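Laryea Kitchen Teleop
Data card, release 2

Summary

Laryea Kitchen Teleop is a set of 1,326 demonstrations of short kitchen jobs done by a single robot arm in simulation. Each one was recorded while a person steered the arm by remote control. The set is meant for imitation learning and for checking how well a policy copes with a change of kitchen layout. It is maintained by Semadura.

How the demonstrations were made

Operators moved the gripper with a hand controller, and the simulator solved for the joint angles. Each session began with a practice block that was not saved. An operator could discard a run straight after finishing it, but could not trim or edit one. Pauses and corrections are left in – filter them yourself if your training method is sensitive to idle steps.
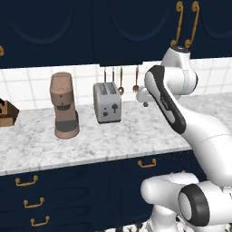 Cabinet colour, counter finish and appliance models are drawn from a fixed list of 11 kitchen styles. The style is set at the start of an episode and does not change until the next reset. Lighting is chosen separately.

Contents of an episode

actions: gripper pose change and open/close command
state: joint angles and gripper opening
style_id: kitchen style
operator_id: anonymous code
success: set by the simulator, then checked by a reviewer

Known problems

Contact between the gripper and thin handles is unreliable. Almost 100 episodes carry the flag contact_warn for this reason. Release 1 stored the gripper opening in the wrong units; files converted from it before September should be rebuilt with the Flarar script.

Contacts

Recording: Ketsara Phetsri
Review and labels: Lionel Tapley
File format and conversion: Marloes Dekker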